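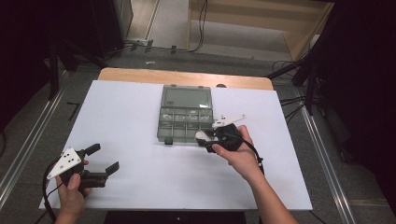
Week two with the handheld grippers, and I have opinions. The old Lovholm pair had rubbery fingertips that would pick up anything, including things I wanted left alone. The new Nulham pair has squarer tips and a stiffer squeeze, and after 20 tries each on the organizer box I can report that my thumbs hate both equally.

The Nulhams win on tracking. I lost the markers only when I twisted my wrist like a man opening pickles. The Lovholms dropped out whenever I got near the latch, so naturally I spent most of the afternoon near the latch.

Erlinda Villanueva did the same 20 with the Lovholms and beat my best time by a lot. She says I hold them like garden shears. I've asked her to try the Nulhams next, mostly so I can blame the hardware. Cable clips are still on order.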